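When a Robot Drops a Bowl: How Engineers Learn from a Fault

For readers aged 9 to 12
Reviewed October 4, 2024

Most people have dropped a dish at the sink. Plates are smooth, soap is slippery, and hands get tired. Robots drop dishes too. At the Telberg Learning Center in Grivovberg, a robot arm named Fluden is being taught to lift bowls, forks and knives out of a kitchen sink. In January, Fluden let go of a bowl in the middle of a lift. The bowl fell back into the sink and broke into several pieces.

No one was hurt. The Center stopped the robot, wrote a report and spent the following weeks finding out what had happened. This page explains what the team learned, and it explains some words that engineers use when a machine does not do what it should.

What is a fault?

A fault is something wrong inside a machine or inside its instructions. A loose screw is a fault. A wrong number in a computer program is also a fault, even though it cannot be touched or seen.

A failure is what happens because of the fault. A bicycle with a worn brake cable has a fault. If the cable snaps and the bicycle does not stop, that is a failure. The fault may have been there for a long time before anyone noticed it.

Engineers keep these two words apart. When Fluden dropped the bowl, the drop was the failure. Everyone in the room knew about it at once, because it was loud. The fault was harder to find.

Why is a sink a difficult place for a robot?

A table is flat, and the things on it usually stay where they are put. A sink is deep, with curved walls and a drain. Bowls tip over or rest inside one another. Forks and knives lie flat on the bottom, where there is very little room for a gripper to reach under them.

Steel is also shiny. Light from a window bounces off it and makes bright spots, and a camera may have trouble telling a bright spot on the metal from the edge of a white dish. People have this trouble now and then, but people can also feel with their fingers. Many robots feel very little or nothing at all.
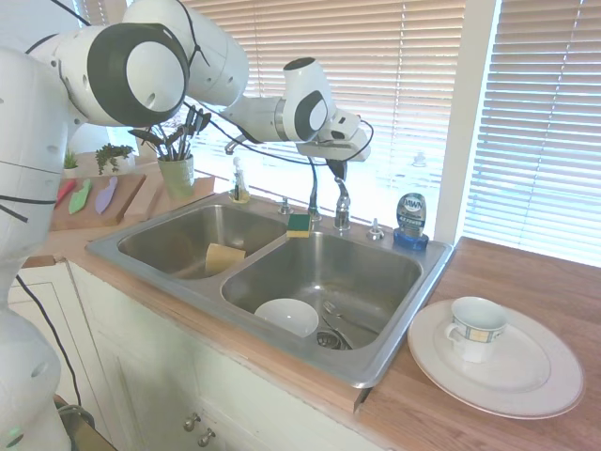 The work area, with the robot arm over the sink.
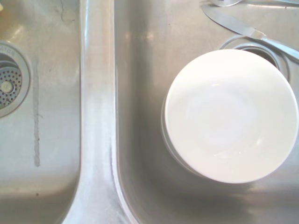

What went wrong?

The investigation was led by Iara Palma, an engineer at the Center. Her team began with the robot's log. A log is a kind of diary that a machine writes by itself. It lists each thing the machine did and the time at which it did it.

The log showed that Fluden had closed its gripper, started to lift, and then opened the gripper while the bowl was still in the air. Why would a robot do that? The team had three ideas.

The first idea was that the gripper was too weak. The team tested it with a bowl filled with dry rice. It held the extra weight without slipping, so this idea was crossed out.

The second idea was that a cable had come loose. A robot arm bends in many places, and its cables have to bend with it. A tired cable can lose its signal for a moment. The team checked each cable and found no damage.

The third idea was that the robot had made a wrong decision, and this was the right one. Fluden's program compared pictures from its camera to judge whether it was holding one dish or two. If it believed it had picked up two, it was told to let go and try again. On that morning a bright reflection inside the bowl looked, to the program, like the rim of a second bowl. Fluden followed its instructions and let go.

The fault was therefore in the instructions. They said when to let go, but they did not say to check how high the dish was first.

How was it fixed?

The team made two changes. Fluden must now lower a dish until it touches the floor of the sink before opening the gripper. It must also look at the dish from two different angles before deciding how many it is holding. A reflection usually moves when the camera moves. A real rim stays in its place on the bowl.

Then came the testing. Fluden repeated the lift 300 times on cloudy days and 466 times on sunny ones. It made mistakes in 12 of the tests – most of them with forks – but it did not open its gripper in the air again.

What about safety?

A broken bowl has sharp edges, and a robot arm is heavy and strong. The Center has a rule for this, written by its safety officer, Wiremu Rutherford. When anything falls or breaks, the robot is stopped first. The power to the arm is switched off. Only then may an adult wearing thick gloves pick up the pieces.

The order matters. A robot that is standing still may only be waiting for its next instruction, and it can start to move without warning. Visitors to the Center stay behind the yellow line on the floor, whether the arm is moving or not. The same rule applies to the staff whenever the power is on.

Words to remember

Fault: something wrong in a machine or its instructions.
Failure: what happens when a fault stops a machine from doing its job properly.
Log: a record that a machine keeps of what it has done.
Gripper: the part of a robot that holds things.
Reflection: light that bounces off a surface.

Something to try with an adult

Place a shiny metal bowl near a window and look into it with one eye closed. Find the brightest spot. Now move your head slowly to the left and watch the spot. Does it stay in the same place on the bowl? Make a drawing of what you see from each side, and write down which way the spot traveled.

Classes visiting the Center may bring their drawings to the Rodrigues Room, where they will be displayed until the end of the school term.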